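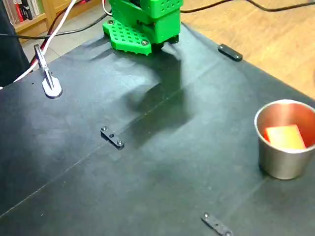

Postis has today published its complete bench guide for the small printed arm at the heart of its Cairns teaching cell, and we are very pleased to be able to share it with every school, library and home workshop that has written to us over the past year asking how we keep ours going. It begins where nearly all our own trouble began, at the foot of the machine. The green mounting plate sits flat on a black fabric-covered top, with silver screws through it, and the small black brackets on the same surface are screwed down in their turn, so the first chapter is given over entirely to fixings, to what they hold and to how often somebody ought to put a screwdriver on them.

We had 204 letters and emails about the cell between its launch and this February, and we read all of them (some were very long, and we enjoyed those the most). A good many people wanted to know why an arm that had behaved beautifully for a month should begin to miss its mark by a few millimetres. Quite often the answer is a base that has worked itself a little loose. A printed plate gives slightly under a screw, it settles, and the screw that was snug when you fitted it is snug no longer. The guide asks owners to check the base screws after the first 20 hours of running and again at every monthly service, by hand and with a plain screwdriver. Please don't use a powered driver. We have cracked two plates that way ourselves and would be glad to spare you the same afternoon.

The second chapter deals with cables, and it is the one our workshop team argued over for longest. Cables should leave the arm from behind, with enough slack for the full swing of the shoulder, and should then be led off the table away from the working area. Before powering up, move the arm slowly through its whole reach by hand and watch the cables the entire time. If one goes tight, or creeps under the forearm, stop and lead it again. Anything clamped to the table, such as a lamp or a stand, wants checking on the same pass, as a clamp that has crept an inch is easily met by an elbow joint coming the other way.

There is a chapter on cleaning too, shorter than some readers will expect. The housing is full of small square holes, and dust does find its way in. A soft dry brush once a week is plenty, and the tabletop should be brushed down before the arm is, so that you aren't lifting fluff straight back into the joints. Creases in the fabric near the base should be smoothed out before the plate goes back on, never after.

The repair section covers the parts most often asked for: the base segment, the shoulder bearing and the plate itself. Every printed part can be made on an ordinary desktop printer, and the files are supplied with the guide. For those without a printer, our friends at Farureck have agreed to keep spare plates and base segments on the shelf, and have made a first batch of 1,000 fixing packs, each with a full change of screws and brackets for one arm.

The guide was tried out over the winter at the Cikham workshop, where the test arm ran for 697 hours on the service routine set out in its pages. It needed one new bearing and a replacement cable in that time, and both jobs are written up at the back just as they were done, including the part where we put the bearing in the wrong way round.

The Cairns bench guide is free to download from the Postis website, and printed copies can be ordered there for the cost of postage. Corrections and suggestions are warmly welcomed and will go into the next edition.

Notes to editors

Postis designs and supports small automation cells for teaching and home use. Cairns is its single-arm tabletop cell. Fixing packs and spare printed parts are supplied by Farureck. Visits to the Cikham workshop can be arranged through the Postis press office, which is open from 9.30 am until 4 pm.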